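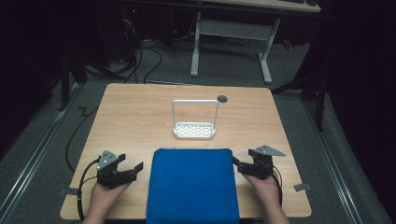
Towels, caddies and other everyday bathroom items are covered in the household advice.

Homes in the upper part of Pondport will move to a harder water supply in January while a section of trunk main is replaced between the Kullum reservoir and the Liltham pumping station.

The temporary supply will come from the Malik borehole, which draws from chalk. Water from Malik has a total hardness of 339 milligrams per litre, measured as calcium carbonate. The Kullum supply, which comes from upland catchment and is classed as soft, stands at 70 milligrams per litre.

A total of 415 properties are affected, all of them above the pressure boundary at the top of the town. Homes below the boundary are fed from a separate outlet and will stay on Kullum water throughout.

The work involves 870 metres of cast iron main, which will be taken out of use and replaced with polyethylene pipe. Most of the new pipe will be laid in the verge, with open trenching at the two road crossings.

Colin Ackroyd, network engineer for the scheme, said the borehole had been used as a standby source before and met all the required standards.

"It is treated and disinfected at Liltham in the same way as the reservoir water," he said. "The difference customers will notice is in the kettle and in how much soap they need."

Hard water carries more dissolved calcium and magnesium. These combine with soap to form an insoluble scum, so more soap is needed to produce a lather. When the water is heated, part of the calcium comes out as scale.

Residents are advised to set dishwashers to the hard water range and to check that the salt reservoir is full before the changeover. Washing powder should be measured using the hard water line on the packet. Combination boilers need no adjustment for a period of this length, but anyone with a scale reducer already fitted should see that the cartridge is in date.

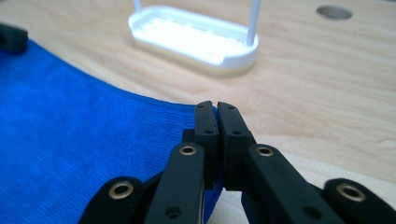

Towelling may feel stiffer when washed in hard water.

Cotton towels tend to hold mineral deposits in the loops of the pile, which makes them feel rough when line dried. The advice sheet suggests an extra rinse and a smaller load. Fabric softener is not recommended for towels, as it coats the fibres and reduces the amount of water they take up.

Plastic racks, soap dishes and shower caddies can be soaked in a mix of one part white vinegar to four parts warm water, then rinsed. Vinegar should not be used on marble or limestone, or mixed with bleach.

Callum Whiteley, who runs a guest house above the boundary, said he would be changing his laundry settings but had wanted more notice.

"We had the letter in with the bill, and half the road missed it," he said. "I have two machines going most mornings. It would have been useful to have the hardness figure from the start."

Mr Ackroyd said the figure had now been added to the advice sheet, and that a second letter would go to every affected address.
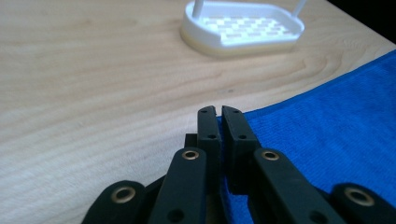 Flushing and discolouration

The main will be flushed at night before the supply is switched, between 11pm and 4am. A change in flow direction can disturb iron sediment in older pipes, and some customers may see brown water for a short time. Running the cold kitchen tap until it clears is normally sufficient. Washing machines should not be run until it does.

Fishkeepers and home dialysis patients are being contacted separately. Anyone in either group who has not had a call should ring the supply desk.

Related items
Pondport road crossings: diversion routes published
Liltham pumping station roof repairs complete
Kullum reservoir path to reopen to walkers
How to read your water meter
Reece Lockwood: allotment standpipes and winter shut-off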